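Filed under: Gadgets, Home stuff

Can a robot clear my table yet

Quick one, lunch break. Ademir Vieira emailed after the dishwasher post, asking if I'd given up on the whole chores thing. No. Just slower about it.

Where I am now - floors, fine. Windows, sort of. Putting things away, still no. Vacuums have had years to get good and all they need to do is not fall down the stairs. Picking up a bottle, then a box, then something round, and knowing where each one goes? Diffrent job. My nephew does it in two minutes, complaining the whole time.

Tainá Rezende reckons folding laundry comes first. I say clearing up. We have a bet, dinner at the Anen, deadline end of August.

What I'd want from it is boring. A can, a tin, a pack of cards, everything back where it lives. 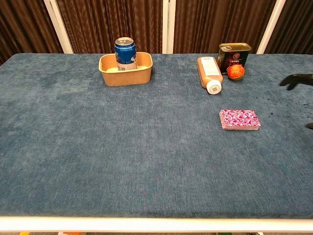 Can in the bowl, bottle on its side, cards out on the cloth.

Soft cloth worries me more than the bottle does. Flat box on a plush surface, try getting a fingernail under that. And I'd pay 300 for one that manged it, not 1642.

More when I have it. Back to work.

13 comments | Share this post

Back to top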